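Skondgate publishes first results from its household chores study

Bowls, towels and folding laundry are still hard work for machines, company finds

ASCOMBE – Skondgate, a developer of software for robot arms, has published the first results of a study into which everyday chores a machine can be trusted with today. The short answer is a few of them, under supervision, and more slowly than a person would do them.

The study covers 14 chores. Eight are done in the home, such as setting out bowls, stacking them again, folding a hand towel and loading a dish rack. The other six come from the shop floor and include shelf tidying, emptying small cartons and sorting returned goods. Demonstrations of each chore were recorded by people using hand-held grippers, and the recordings were then used to train the control software that runs the arm.

The company chose ordinary rooms and ordinary furniture for the household part. Tables were left with whatever cloth was already on them, patterned or plain, and the daylight was allowed to change as it liked.

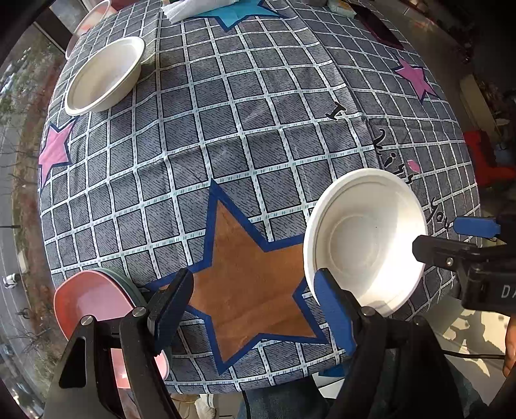
Stacking bowls gave the best result of the household chores. After training on 900 demonstrations, the arm completed the chore without help in most of its test runs. The failures had a few common causes. A finger would close too early on a thick rim, or the arm would lower one bowl slightly off center and leave it leaning on the one underneath. Bowls of mixed sizes caused more trouble than bowls of mixed colors.

"A person who stacks bowls badly feels it straight away and fixes it," said Faizal Purba, head of research at Skondgate. "Our software often sees the mistake late, and sometimes it does not see it at all. We would be comfortable with it clearing a table of sturdy dishes while someone is in the room. We would not leave it alone with glasses."

Cloth remains the weak point. Folding a hand towel worked on a bare, flat surface but became unreliable on a surface that was itself soft or creased. Larger items such as bed sheets were dropped from the study at the planning stage and will be looked at again next year.

Speed is the other limit. Setting out bowls for a family meal took the arm around 40 seconds per bowl, including the pauses in which it checked its grip. Skondgate says it has not tried to shorten these pauses and does not plan to until the number of dropped items comes down. 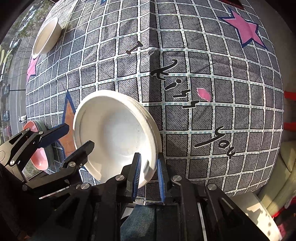
A good part of the remaining work concerns the first moment of contact. White dishes in direct sun are difficult for the software because the rim and the inside of the bowl can look nearly the same in the camera view. The next round of training will include more demonstrations made in strong side light, and more in which the bowl is picked up at an angle and then set straight before it is put down.

On the shop floor the picture is more mixed. Tests were carried out with two partners, the housewares retailer Meijer & Cullen and a parcel returns depot in Ascombe. Emptying small cartons is close to being useful, according to the retailer, provided the cartons have already been cut open. Shelf tidying is further off. The arm could straighten a row of identical mugs, but it had no good way of dealing with an item that a customer had put back in the wrong place.

"I was asked whether this saves my staff any time, and at present it does not," said Nanna Bach, store operations manager at Meijer & Cullen. "The carton work might, in a year or so. It is a dull chore and people would be glad to hand it over. For the shelves I still want a person – they notice a chipped mug without being told to look for one."

Skondgate will continue the study with the same 14 chores so that later results can be compared with these. Two changes are planned. Test runs will be longer, with several chores done one after another, and the people taking part will be asked to interrupt the arm now and then, for example by moving a bowl while it is reaching.

The next results are due in May. The full report, including the failure notes for each chore, is available from Skondgate on request.

About Skondgate
Skondgate develops control software for robot arms used in light handling work. The company is based in Ascombe.

Press contact
Skondgate press office, Ascombe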